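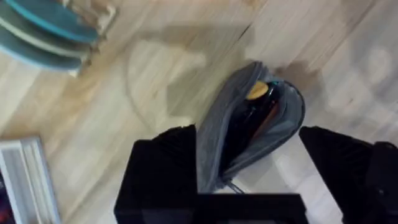

A dark brown glass bottle in a grey zippered pouch.

Brown glass bottle

A brown glass bottle (you'll also hear "amber bottle", and my gran just said "chemist's bottle") is a glass container coloured so that less light gets through to whatever is inside. I've been keeping this page of the Merninmont Household Wiki going for ages, so forgive me if I ramble a bit, I do love these things!

Why brown?

Light spoils plenty of ordinary stuff. Beer goes "skunky" when the hop compounds are hit by blue and ultraviolet light, and some medicines, vitamins and plant oils lose their strength or go off. Brown glass soaks up most of that part of the light. Green glass does a bit, clear glass hardly anything. Hold a brown bottle up to a window and you get that lovely orangey glow at the edges, where the glass lets the warmer colours through.

How the colour gets in

The usual recipe is iron, sulphur and carbon, added to the ordinary mix of sand, soda ash and limestone. The exact shade depends on the furnace as well as the ingredients. I went round the old works at Billon one November and they had a shelf of test pieces running from pale honey to nearly black (I wanted to take the lot home). Billon shut its last furnace after 35 years, but the bottles still turn up at the Lumanlan market, mostly with the stoppers missing.

Sizes and tops

For home use I'd say 60 ml and 100 ml are the handy ones, and you'll find them with screw caps, droppers or little pump tops. Older ones had corks or ground glass stoppers. Poison bottles were often ribbed so you could tell them by touch in the dark, though plenty of those were cobalt blue or green instead.

Carrying and storing

Brown glass breaks like any other glass. A soft zipped pouch takes the worst of the knocks, and I stand mine upright with the cap done up tight. Keep oils somewhere cool too, as the colour does nothing against heat.

Reuse

Warm soapy water, a bottle brush, a good rinse, then leave it to dry upside down. Rubber dropper bulbs hang on to smells for ever, so buy new ones. Nanum, our local refill shop, takes clean bottles back.

See also: Cobalt glass; Corks and stoppers; Demijohn

Page last edited 24 March 2023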